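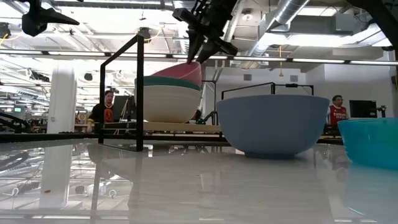

What is the best order for stacking bowls that do not belong to one set?

Put the widest and heaviest bowl at the bottom, then go smaller with each one, and stop when the top bowl begins to lean. Two low stacks are easier to live with than one tall stack.

Bowls on the White Table
Gallery page, July

My cupboard in Prerkatdale has bowls from many years and many shops, and very few of them were bought together. I like them this way, but a mixed family of bowls needs more thought than a set. A set is made to fit into itself. Mixed bowls have different walls and different feet, and each one must find its place.

For this page I chose five colors: cream, dark green, pink, blue-gray and turquoise. The notes are short, and at the end I added some lines on storing and washing, as I receive questions about it every time I write on kitchen things.

Cream
The broad, rounded body makes it a good base, and it carries the other two bowls of the stack. I always prefer a light color at the bottom of a pile. It makes the shelf look calm, even when the colors over it are strong.

Dark green
Only a band of it shows over the cream one. Dark green is a serious color, and it looks very good with potato salad, white beans or plain yogurt. With spinach I would not use it, the food disappears.

Pink
Resting on top, at a tilt, with the right side higher. A bowl that sits like this inside another one is not in its final position. A small turn by the rim is often enough to make it level, and if it is not enough, the bowl should go to a different stack.

Blue-gray
Large and matte, with a wide rim and a narrow foot that is darker than the rest. For me it is the quiet one of the group. A matte surface does not show every small reflection of the lamp, and I find that fruit looks better in it than in a shiny bowl. Lemons especially.

Turquoise
Bright and glossy, with a thin rim, and the side lets a little light through. I keep this kind of color for summer. Next to the blue-gray it looks even brighter, and I would place these two together on a table before any other pair.

The table
Glossy white, and it gives back the reflection of everything that stands over it. A white surface is kind to strong colors, but it shows fingerprints and crumbs at once. A soft dry cloth after the damp one is necessary, or there will be lines.

Some words on stacking

The foot is more important than the rim. When people choose bowls they look from above, at the color and the size of the opening. But in the cupboard it is the foot that decides. A narrow foot goes deep into the bowl below, and the stack becomes low and stable. A wide foot can stop halfway on the wall of the lower bowl, and then everything above it stands a little crooked.

I make my stacks with 3 bowls and not more. Before, I had one tower which went up to the next shelf, and to take the lowest bowl I had to lift the whole tower with one hand and pull with the other. It was beautiful to look at and I stopped cooking with the lowest bowl completely.

If two bowls have almost the same size, do not press them together. They can hold each other so strongly that you need cold water in the upper one and warm water around the lower one to separate them. Be gentle with this, and do not use very hot water.

Between bowls with a delicate surface I lay a circle of thin felt. I cut mine from an old table cover, 11 circles in total, and the cutting took one evening. Paper napkins also do the work, but they move out of place when you lift the bowl. A folded coffee filter is surprisingly good for small ones.

Some words on washing

I wash colored bowls by hand when I have time, with a soft sponge and not the rough side. Let them dry fully before they go one into another. When water stays closed between two bowls, it leaves a ring, and on dark colors the ring is easy to see. Against a white ring, a spoon of vinegar in warm water helps, then rinse well.

For tomato sauce in a light bowl, do not wait until the morning. Rinse first with cold water, then wash as usual.

Some words on color

Please do not try to match everything. One light, one dark and one cheerful color is already a good stack, and you can change the cheerful one with the season. When I am not sure about a new bowl, I put it for 3 days on the kitchen table near the others. If I am still looking at it with pleasure after this time, it stays. One orange bowl did not pass, and it lives now on the balcony with clothespins inside.

Questions I received

A reader wanted to know how much shelf depth is needed for wide bowls. Measure your widest one at the rim and add the width of two fingers, so your hand can go behind it.

Another reader has open shelves and asked about dust. The upper bowl can be turned upside down as a cover, or you can use the bowls so often that dust has no time. In my kitchen only the top shelf has this problem.

There was also a question about weight. My Gimard shelf holds some 200 bowls, cups and plates together and it has not bent, but it is fixed to a brick wall with long screws. With a thin wall I would ask a person who knows walls.

The next gallery will be about lids, and which of them fit on more than one pot.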